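Computer mouse

A computer mouse is a small hand-held pointing device, moved over a flat surface to steer a pointer on a screen. It is one of the most pleasingly varied objects on any desk — flat or humped, glossy or matt, plain or covered in buttons.
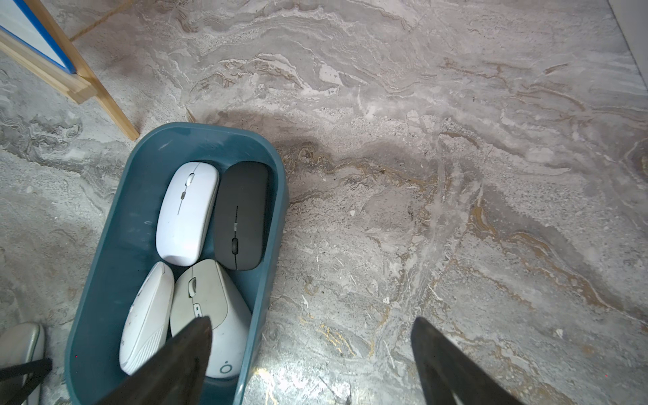 Four mice of differing shapes in a teal plastic bin.

Most modern mice have two main buttons with a scroll wheel between them. Wireless models use a small receiver or a built-in radio link, and many run for months on a single battery. The Rornden collection of desk equipment holds almost 300 of them, a wonderful record of changing taste!
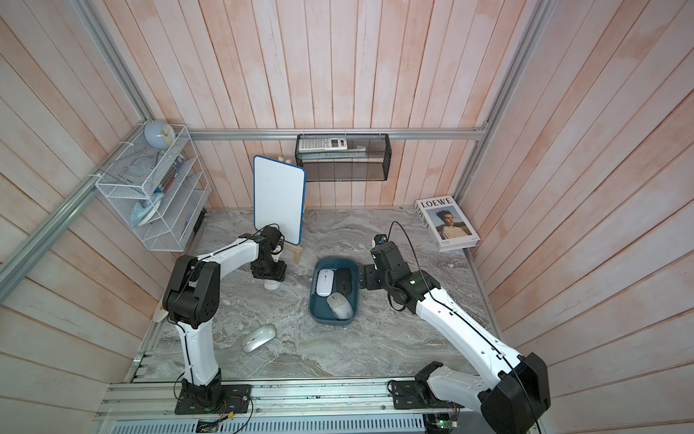 Slim mice are easy to slip into a bag and suit people who steer with their fingertips. Taller, sculpted ones fill the palm, and those who like them tend to like them very much.

Pale shells show marks sooner than dark ones. A soft, barely damp cloth will lift most grime, and a dry cotton bud is ideal for the wheel. The mouse should be switched off first.

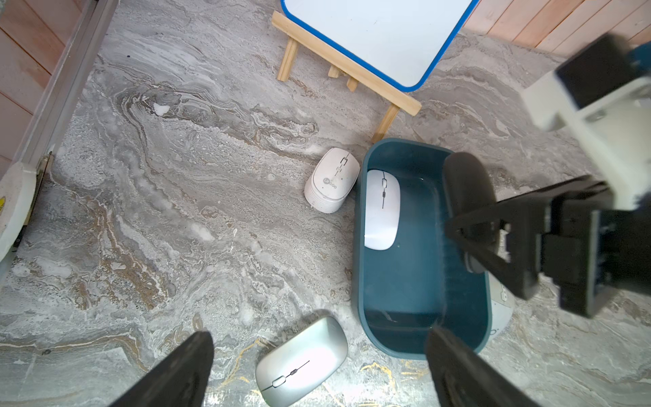

Storage is delightfully simple. Mice need little room, and a shallow tray keeps a handful together where they can be compared at a glance. Two rows of two fit nicely, with slim white and dark grey mice at the back and a bulkier off-white one in front. Bayram and Palero, two office suppliers, sell trays up to 40 cm long. 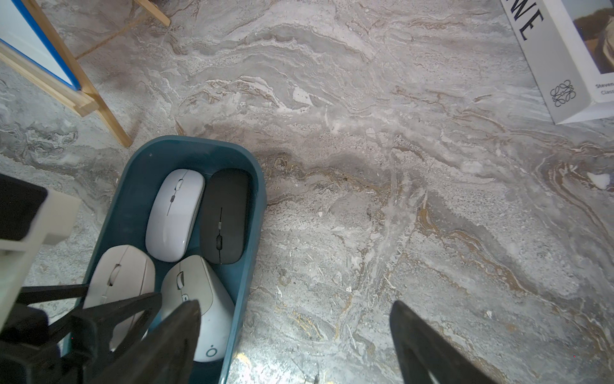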